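Participants wanted: does tidying a bedroom the "proper" way save anybody any time?

Folstead is looking for people to fold clothes, make beds and put things back in drawers, and to be paid for it. We are a small household research outfit in Hurodstead and we have read a great many books about tidying. Most of them promise that if you fold a shirt in a certain way, or stand your socks on end, or clear the bed before you touch the wardrobe, your mornings will improve. We have our doubts. Very few of these claims seem to have been tested on people with a normal amount of clothing and a normal amount of patience, so we are going to try.

The study is called Cano. It runs until December and we need 217 people to finish it properly. We have had plenty of interest from those who already own label makers. What we are short of is everyone else.

What you would be doing

You come to our rooms on Park for two sessions. In the first, you tidy a bedroom however you like. No instructions, no advice, and no remarks from us if you shove it all in the bottom drawer. In the second, you are given one of the published methods on a sheet of paper and asked to follow it. Some of the sheets are badly written. We have left them as the authors wrote them, which seemed only fair to the authors.

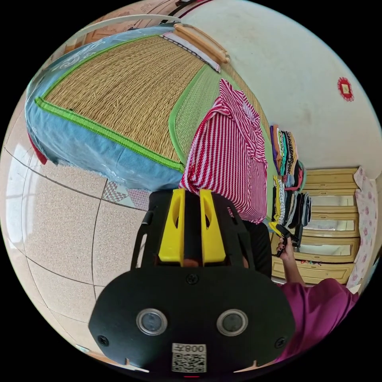 You will be asked to sort a pile of clothes, fold what you think needs folding, put away whatever you decide belongs in a drawer, and leave the bed fit to lie down on. That last part is up to your own judgement. One of the methods we are testing has you strip a bed before you sort a single sock on it, and another says the bed should be made first and used as a table. They can't both be right, and it is possible that neither makes any difference.

Each session lasts up to an hour and a half, including a short questionnaire at the end. The questionnaire asks how annoyed you were. Please answer it truthfully.

About the beds

People ask, so: the beds are not all made up with a sheet and duvet. We use woven mats on some of them, over a mattress cover, as plenty of households do in warm weather or all year round. Several of the tidying books seem never to have met one. If a method tells you to "smooth the duvet with both palms" and there is no duvet, do what you think best and tell us afterwards what you did.
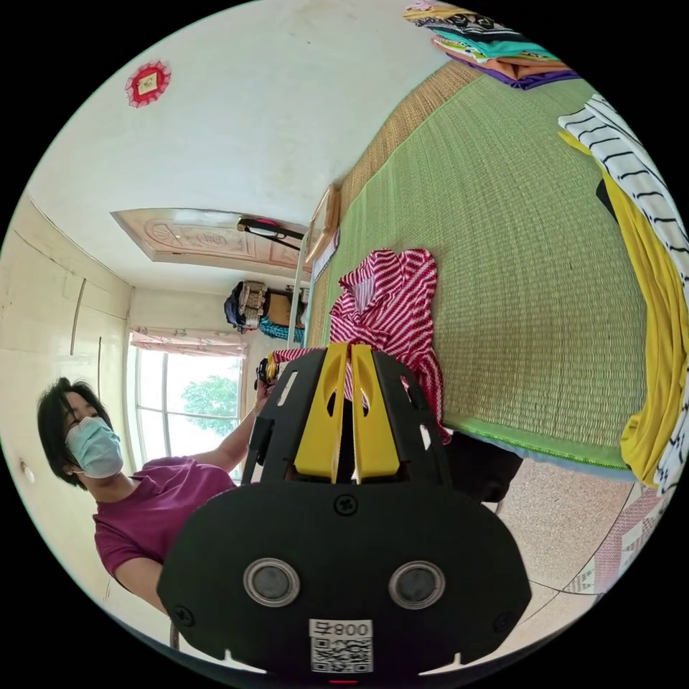
Sorting clothes on a mat-covered bed, with a folded stack at the far end.

About the clothes

Everything you handle has been washed. There are tops, trousers, bed linen, odd socks and a few items that defeat most people (fitted sheets, anything with a hood). We don't supply matching storage boxes. Our feeling is that any system which depends on buying boxes first is really a way of selling boxes, though we are willing to be shown otherwise.

You are welcome to wear a face mask throughout. Wear something you can bend and stretch in.

Who can take part

You need to be 17 or over, able to stand and bend for most of a session, and comfortable lifting a light laundry load. You should be the person who puts away at least some of the clothes where you live. We would particularly like to hear from:

People who share a bedroom with a child or another adult
People who work shifts and tidy at odd hours
People who have tried one of the well-known methods and given it up
People who have never read a word about tidying and don't intend to

We can't take professional organisers, anyone who sells storage products, or anyone who has written a book or runs a paid course on the subject. We did consider it. The trouble is that they fold very quickly whatever you ask them to do.

Payment

You get 15 pounds at the end of the first session and a further payment of the same amount at the end of the second. If you leave part way through a session you are still paid for it. We cover bus fares within Hurodstead on production of a ticket. It isn't a living wage for tidying and we won't pretend it is valuable work experience.

What we won't promise

You will not come away with a transformed home. There is no certificate. We may find that the methods work very well, in which case we will say so in the report and I will personally have to do something about my own wardrobe. We may equally find that they take longer and the clothes end up in much the same state by the end of the week. Either result gets published – participants receive a copy by post or email before it goes anywhere else.

Your name is kept apart from your results. You can withdraw at any time up to the point when the report is written, and you don't have to give a reason.

How to apply

Ask for a form at the Folstead front desk, Park, Hurodstead, between 9am and 4pm, or write to us there quoting reference 385. Tell us which hours suit you and whether the stairs would be a problem (the rooms are on the first floor and the lift is unreliable). Please don't send photographs of your airing cupboard. We reply to every form, usually within a fortnight, and places are given in the order the forms come back.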